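The last time Prarkmont Rovers won anything, the trophy was stolen from the team bus before it got home. It was a small trophy, and the police report valued it at less than the bus's hubcaps, which were also taken. Nine years later the club folded, owing money to a laundry, a bakery and most of its back line.

Now it is coming back, more or less. Ostap Stetsiuk, who made his living in drainage pipe and played two games for the Rovers' reserves as a teenager, bought the name, the crest and the debts last winter. He will not say what he paid. The bakery, at least, has been settled in full, and sends rolls.

"People told me you can't buy a football club with no players," he says. "I told them it's cheaper that way."

He has a point. The Rovers will start this September in the regional fifth tier, a division of 28 teams split into two groups by a line that wanders across the map like a man looking for his car. Their old ground is a garden center. For at least the first season they will play at Poltside, a municipal field with a running track around it, a long jump pit behind one goal and seats for 3,000, if you count the ones facing the parking lot.

Daryna Hladun is the head coach. She spent 5 seasons running the youth side at Guline, where she was known for winning tight games and for throwing a clipboard farther than most of her goalkeepers could punch a ball. Stetsiuk hired her over breakfast. She asked how many players were under contract, he said none, and she ordered another coffee.

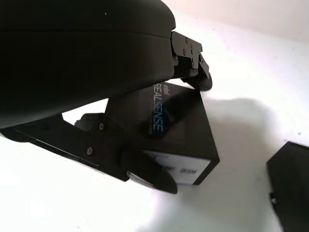 A black gripper, with small screws in the bracket of its upper finger.

Open tryouts ran through the spring. They drew the usual crowd: teenagers with excellent hair, a mail carrier with a very good left foot, three brothers who would only pass to each other. Hladun kept one of the brothers. Family dinners are reportedly tense.

What the club does have is memory, some of it accurate. Older fans will tell you about the cup run, and the night the Rovers put four past Palamarchuk in a sleet storm. The newspaper from that week says it was two, and mentions light drizzle. I brought this up with a man in a faded green Rovers scarf outside Poltside and he looked at me with real pity.

Palamarchuk, as it happens, are in the same group this year. They have a proper stadium, a youth academy and a goalkeeper who has been on television, though for a mattress store. Their fans have already made a banner welcoming the Rovers back. I am told it isn't friendly.

The squad trains at seven in the evening, when the track club has gone home – or is supposed to have. On the night I visited, a corner drill had to stop twice for a woman finishing her laps. She didn't look up either time. Hladun waited with her hands in her jacket, then moved the whole drill to the other end, by the long jump pit, where the first cross landed in the sand and stayed there.

"Again," she said.

Season tickets go on sale next month. Stetsiuk has bought the first one himself, in the row behind the dugout, and has asked Hladun whether she would mind if he shouted. She said he could shout whatever he liked, as long as it wasn't a substitution.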